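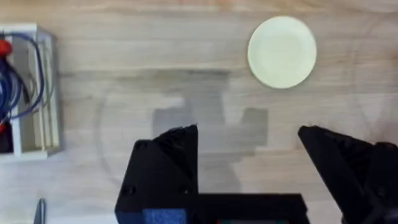
Should the perception node be permitted to pause the planner when its confidence in an object's position falls, or should the planner make that decision itself?

The planner should make the decision. The perception node should publish its estimate together with a confidence value, and the planner should hold the rules on when to wait, look again or carry on.

Flistow Users' Forum > Software > Perception and Planning
Topic: Wrist camera estimates and shadow on the work surface
Posted October 4, 2020

s_chauhan
I should be grateful for the views of other sites on a matter that has arisen during our migration to Flistow. Our tabletop task uses a single wrist camera. The target is a round white plate on a light wooden table, and the arm and gripper throw a large grey shadow over the middle of the table. The perception node fits an ellipse to the rim of the plate and passes the centre to the planner.

While the shadow lies clear of the plate the estimate is steady. When the arm moves so that the shadow edge crosses the rim, the fit is drawn towards the shadow and the centre shifts by as much as 31 pixels between one frame and the next. The planner then replans, the arm moves, the shadow moves with it, and the process repeats. We reviewed 3599 logged frames and found 300 in which the fit had moved in this manner.

At present the perception node sends a hold signal to the planner in these cases. It does stop the oscillation. My colleagues are divided on whether it is good practice, and I have been asked to bring a recommendation.
Shalini Chauhan, Wokeck

reinholz_venach
The guidance adopted at Venach in January is that no perception component may issue a hold. Our reasons were largely to do with maintenance. We had three nodes, each able to stop the arm, and when the arm stopped it was necessary to read three sets of logs to establish which of them had done so. Two of the three had been written by people who had since left the group.

I would suggest publishing the covariance of the fit alongside the centre and allowing the planner to reject any estimate above a set threshold. The planner should keep the last accepted estimate for a fixed period and then move to a viewing pose.
Lieselotte Reinholz

tmb_control
I do not agree with the above as a general rule. A planner that receives a covariance has to know what the number means for each detector. In our experience this leads to a table of special cases inside the planner, which is no easier to maintain. The perception node knows that the rim fit has failed. It should be allowed to say so.

reinholz_venach
It should certainly be allowed to say so. My objection is to its acting on the matter. A status field with the values "valid", "degraded" and "lost" would answer your point and requires no table.

tmb_control
A status field of that kind would be acceptable to us, provided that the meaning of "degraded" is written down in the interface document and is the same for every detector.

ohalloran_k
May I ask why the shadow is not being dealt with at source? The arm pose is known from the joint encoders. If the position of the main lamp is also known, the outline of the shadow on the table plane can be predicted and masked before the ellipse is fitted. We do this with the Coman toolkit and the mask is computed well within the camera period.

s_chauhan
We considered this. The lighting in our area is diffuse and the edge of the shadow is soft, so a predicted outline would need a wide margin. With the margin we tried, too little of the rim was left for a sound fit in certain poses. I accept that it may suit a cell with one strong lamp.

There is a further difficulty in that a white wire crate holding coiled blue cables stands at the left of the table. Its rails produce a great many short edges, and in a few frames the fit was attracted to these instead. A shadow mask would not assist there.

ohalloran_k
A fixed region of interest would remove the crate.

s_chauhan
It would, for as long as the crate stays in one place. We should prefer not to rely on that. The camera travels with the wrist, so the region would in any case have to be defined on the table plane and projected into each frame.

jpk_integration
Two practical remarks.

First, the gripper fingers are black and occupy a good part of the lower image when fully open. Please confirm that they are masked from the joint state and not by a static template. We used a static template for the open position and obtained false edges whenever the fingers began to close.

Second, I would question whether an estimate is needed on every frame at all. If the plate does not move, the node could fit once from a viewing pose, store the centre in the base frame and run open loop for the approach, with a single check before the grasp. The feedback loop described in the first post would then not exist.

s_chauhan
The fingers are masked from the joint state. Your second remark was also made internally. Our concern is hand-eye calibration error, which is larger than we would wish and which continuous estimation partly corrects as the camera nears the plate.

reinholz_venach
With respect, if the calibration is poor then that is the fault to be repaired first. Continuous estimation is concealing it.

tmb_control
On this I am in agreement with Ms Reinholz.

s_chauhan
I have replayed the recorded log with the hold signal removed, the three-value status field added and the rejection rule placed in the planner. The rule was written to reject any fit whose centre, expressed in the base frame, departs from the last accepted value by more than the calibration tolerance. Of the 3599 frames, 2854 were marked valid and the remainder degraded. All 300 of the shifted fits fall within the degraded group. The threshold is clearly stricter than it needs to be.

A replay cannot show how the arm would have behaved, and I make no claim on that point. My recommendation will be that the decision to wait rests with the planner. The calibration will be repeated before any trial on the arm.

ohalloran_k
Would you be willing to share the interface document for the status field? We would consider adopting the same three values in our Coman nodes, although I remain of the view that the mask should be tried again with a narrower margin.

s_chauhan
I will ask for permission to post it. The section defining "degraded" is still in draft.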